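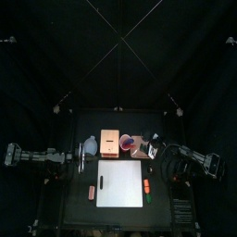

Figure 4. The Provby two-arm cell as set up for our review, with the bottle, slotted box and cup along the back of the table and the white board in front.

4.2 Setting up the kit

The Provby kit is sold by Derer as a complete bench for teaching two arms to handle household objects. The brochure promises a working cell in one afternoon. Ours took far longer, and most of that time went on the enclosure and the cables, which the manual covers in a single page. Derer counts only the hours after the arms are bolted down — a generous way to measure an afternoon.

We kept to the supplier's suggested layout, with one arm at each side of a black table and black fabric around it. The dark cloth gives a plain background, and we suspect it flatters the results. Derer's claim that the kit copes with "any ordinary room" was not tested by its own demonstration set, all of which was recorded behind the same kind of cloth. The orange and green pieces stayed to the right of the board, as in the layout sheet. 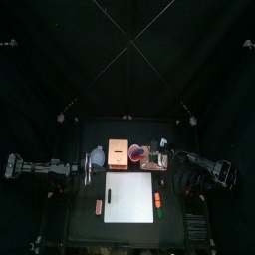 4.3 Trials and scoring

Derer reports 454 successful runs but does not say how many were tried. We therefore ran 100 trials of our own at the Vidcombe site and scored each from the recordings. A run passed only if the object ended up where the task sheet asked for it. By that rule 73 passed. The supplied software, Morris, gave a higher score for the same runs, and it appears to count a closed gripper as a held object.

The wrist views were more useful to us than the fixed view when we went back over disputed runs, though the fingers take up a good deal of the picture.
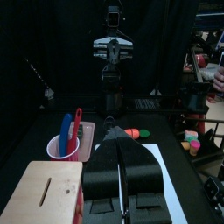
Morris also trims each recording before saving it, and the setting that turns this off is missing from the manual. Anyone repeating our trials should change it first. At a list price of 3230 pounds for the software licence alone, we would expect the raw recordings to be kept by default.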